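4.2 Reporting of civilian losses in the two districts

The second part of our material concerns how local newspapers reported harm to civilians during the shelling of Benthorpe and Mondwood. We collected 200 articles from each district. An article was included if it gave at least one number of killed or wounded persons and named a source for this number.

In Benthorpe, most articles repeated the statement of the prosecutor's office, often with the same order of sentences. The number of wounded children was usually placed in the headline, while the damage to houses and schools came only in the last paragraph.
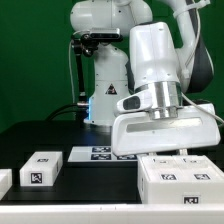
The Mondwood papers worked in a different way. Their reporters called the hospitals directly, and for this reason their numbers were often lower on the first day and were corrected later. In 55 articles we found a correction of this kind. Wickramasinghe, who coded the Mondwood articles, marked a correction only when the earlier number was repeated next to the new one.

Figure 3. Delay between the event and the first printed number, by district.

Figure 3 shows that the delay was longer in Mondwood. We do not think this comes from weak reporting — the road to Sisay was closed during most of April, and the hospital there took many of the wounded.

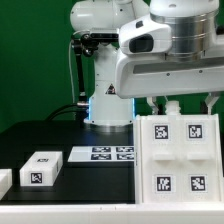

A further difficulty is the word "civilian" itself. In 19 articles from Benthorpe it also covered members of the local guard, and we could not separate the two groups. These articles were kept in the sample but left out of the comparison in Section 4.3. Readers who wish to use our numbers together with the Pliltley list should note that this list counts guard members separately — the totals are therefore not directly comparable.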